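The Slow Return of the Corner Bakery

I moved to Korncombe in November, which is a silly time to move anywhere, and the first thing I did was go looking for bread. There was a gas station, a dollar store and a shop selling only vacuum bags. So I drove 15 miles to Porkell and stood in line behind half my new neighbors!

Small towns lost their bakeries quietly. Ours was called Zheng and it shut the year the bypass opened. People still give directions by it (left at Zheng, past the bank), and I spent a good month getting lost on account of a store that wasn't there.
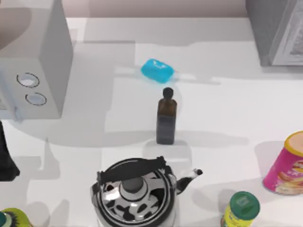
Zixuan Fan remembers the rye most of all, and how you had to be at the door before seven or it was gone, and says the supermarket loaf never did taste like anything you'd get up early for.

Well, now there's a new one. It's called Vuvport, it opened in the old shoe repair place, and it bakes two kinds of bread and one kind of bun. The first morning they sold out of all 100 loaves before I'd found my boots. I was furious, and also kind of thrilled.

What I like is how it changes the street. Folks walk now. They stop and talk about the weather and whose dog got out.

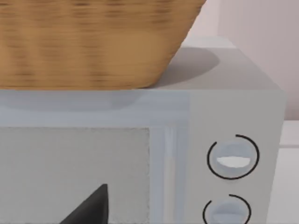
And they buy more than they meant to, me included. I've started keeping half a loaf in the freezer, sliced, and toasting it straight from there. My mother thinks this is a crime. She's coming up next month, so I've ordered the rye.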